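Reports > Visits > Labour studies

Open day at the Rácz Institute, notes typed up on the train

Got there late. Trams not running past the bridge, so walked the last bit with Nokuthula Makhubela, who had the programme and wouldn't let me see it. Doors at ten, we were in by twenty past. Coffee already gone.

For anyone who hasn't been: Rácz is the labour studies place, the one that split from the university over the archive and then sort of half went back. Teaching still goes through the faculty. Archive and library don't. Don't ask me who pays the heating. I did ask, three people, three answers.

Building is an old trade school. Long corridors, high windows, lino. They've kept the workshop names on the doors (Fitting, Patterns, Drawing Office) and put the seminar rooms behind them. Liked that more than I expected to.

First session was Orsolya Fekete on the Wurine strike. Packed, people on the stairs. She's been at this for years and it shows, she barely looked at her notes. The usual story goes: textile mill, pay cut, 573 out on the first morning, back inside a fortnight, defeat. Her version is slower. She has the canteen ledgers. Who was still being fed on credit, who stopped being fed, which families turned up on whose account. Strike was still going in all but name well into October, on her reading. Work to rule, sick days, a lot of machines mysteriously needing the same fitter. The union paper reported none of it as the union had already signed.

Somebody asked if that isn't just people being ill. Fair question. Fekete said some of it surely was, and she'd rather overcount than leave it out. Not sure I agree but it was a straight answer.

Then the archive tour, groups of 20. We were in the second lot. Down two flights, cold, bring a jumper if you go. Shelves on rollers. What they've got:

- the Wurine mill papers, most of them, minus the directors' minutes
- branch minute books from the railway and print unions, a few with pages razored out
- the Cultetti bequest, all pamphlets, mostly not catalogued
- cassettes. So many cassettes

The Cultetti stuff is what I'd come for. 2,000 pamphlets or thereabouts was what the website used to say, but our guide wouldn't put a figure on it and I don't blame her, half of them are bound together in odd volumes and some are the same text under three covers. Syndicalist, co-operative, some very bad poetry. I was allowed to look at one box. Found a thing on piece rates by a women's section I'd never heard of, no date, no printer, furious from first line to last. Copied out as much as I could before we were moved on.

Razored pages: nobody knows. Guide's theory is that it was the members themselves, before a search. Possible. Could also be a later secretary tidying up his own part in things. Would be good if someone compared the gaps branch by branch, they fall in the same couple of years.

Lunch was soup. Fine.

Afternoon, the panel on automation and bargaining, in Patterns. This was the one with the queue. Dénes Bíró from the institute, Amparo Cáceres over from Vakel, the warehouse workers' network, and a chair whose name I didnt catch. Bíró gave the long view, which is that every generation of the labour movement has thought its own machines were the last ones. Handloom, typesetting, containers. He thinks the useful question is who gets to sign the agreement before the equipment is bought. After that you're arguing over redundancy terms. He had a good bit on a print shop where the chapel got a veto over new kit for eleven years and mostly used it to get better chairs. 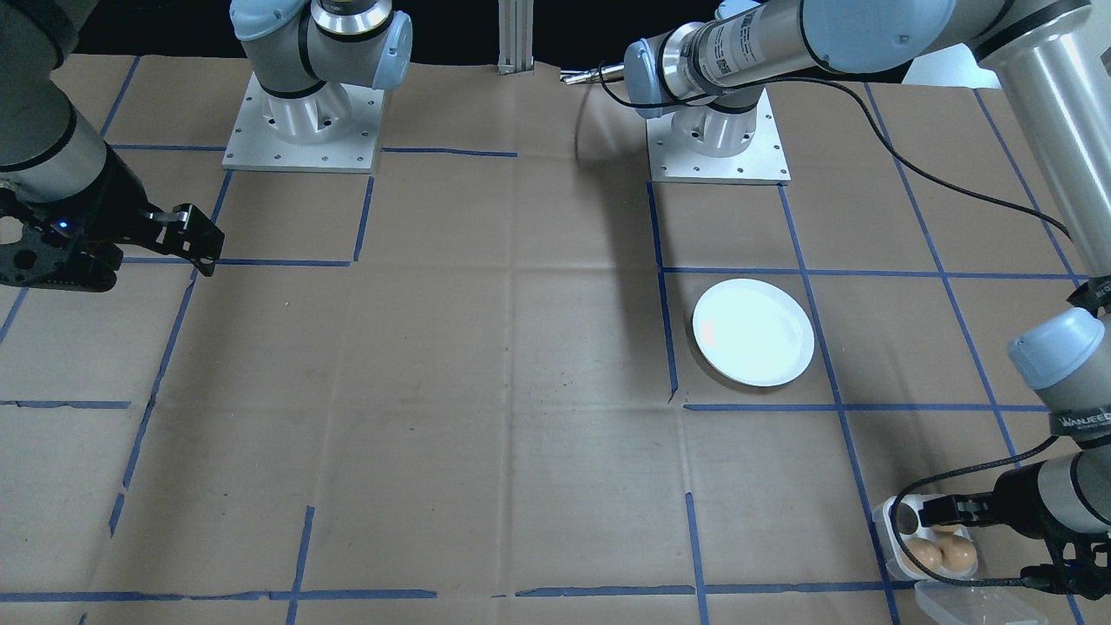

Amparo Cáceres thought this was too comfortable by half. Print chapels had a closed shop and a skill you couldn't learn in a week, she said, and the people she works with have neither. Half are agency, plenty are gone before the first meeting. A veto means nothing if there's no one on site long enough to use it. What Vakel pushes for is smaller: notice periods in writing, the pick rate posted on the wall where everyone can read it, no changing the rate in the middle of a shift. Boring demands, her words. She also said, quite sharply, that academics love a strike and get bored by a rota.

Bit of a silence. Then applause from the back, where the students were.

Bíró took it well. Said the chapel veto had started with a rota too. I think they agree on more than they let on, but it made for a livelier hour than these things normally are. Questions went all over the place: sectoral bargaining, a long one about Gramsci that wasn't a question, one from a bus driver on split shifts that should of got more time than it did.

Missed the reading group and the film (clash). Nokuthula went to the reading group and says it was mainly the introduction, read aloud, with objections.

Last thing was Zsolt Bozsik in the library, informal, people sitting on the radiators. He was meant to talk about the old workers' education circles, and did, for a bit. The circles ran on a fixed pattern: one hour on a text, one hour on somebody's actual workplace, then minutes, always minutes. He's got the minutes for one circle complete. Reads them out beautifully. A man is fined for lateness every single week and pays up every week and at the end of the year the fines have bought the group an encyclopedia. Volumes A to K anyway.

Then he got onto the question of whether the institute should be doing evening courses again, and it was obvious this is a live row in the building. Faculty people say no staff. Library people say they'd do it unpaid, faculty people say that's exactly the problem, and in a labour institute you can see why. No resolution while I was there.

Practical stuff. Entry free. Reading room needs booking, write ahead and say which box, they're short of desks. No pens, pencils only, they do lend you one. Photocopies cheap, slow machine. Step-free way in is round the side by the bike racks and badly signed. Bookstall takes cash only and the back issues of the bulletin are worth rummaging through, I got the one on dock casuals with Feketes early piece in it.

Train's coming in. Will write up the piece-rates pamphlet properly if they let me back at the box, I've asked for a slot in the autumn. If anybody recognises the women's section from the description please get in touch.

Recent reports
Two days in the miners' library
May Day banners: a visit to the textile store
Co-operative bakery, after the vote
Conference notes: who counts as casual?
The print museum reopens (half of it)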